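Home News Schools What's On Sport Contact

The club that is teaching a robot to do the laundry

Vesna Delić does not want to hear that your dishwasher is clever. "It has a timer and a hose," she says. "Give it a sock and then we'll talk."

Delić runs the after-school robotics club at Fedstead, where this year's project is Petkov, an arm with two grey fingers and an unhurried attitude to housework. The students picked laundry themselves in March, beating a proposal for table tennis that she describes as "mostly shouting".

The budget was £2,000. The Carinton regional round wants an arm that can lift a garment off a soft surface and load it into a washing machine, and the club has logged 564 attempts so far. Of those, 92 count as clean.

"Cloth is horrible," Delić says, with real affection. "A box stays a box. A T-shirt is a different shape every time you look at it, and they've got to write code for all of them."

Her students take turns on the controls, argue over the approach angle and blame whoever went before. Has any of it rubbed off at home? "One mother asked me that. I said the robot's coming on nicely."

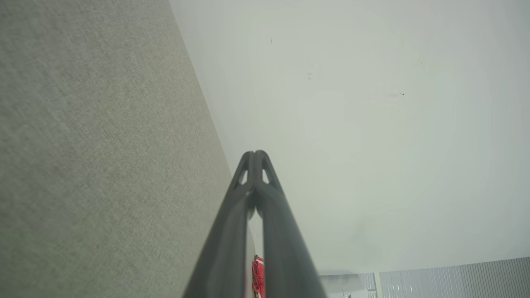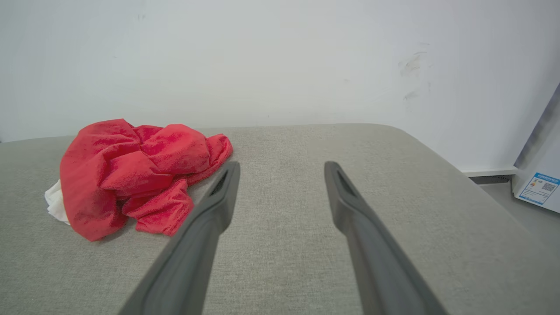
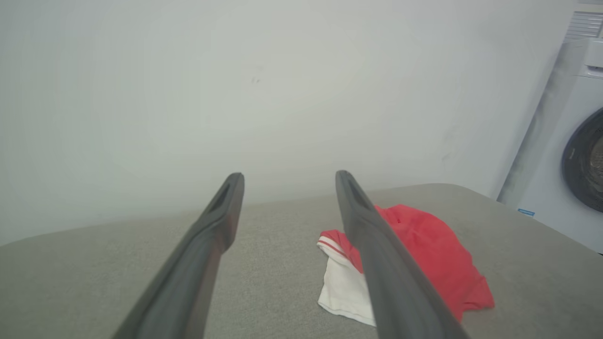

Petkov's two fingers at work, as seen from the arm.

Related
Zokard bridge challenge: entries open
Fedstead choir needs tenors
469 bus: new evening times

We use cookies to improve your visit. Accept | Manage settings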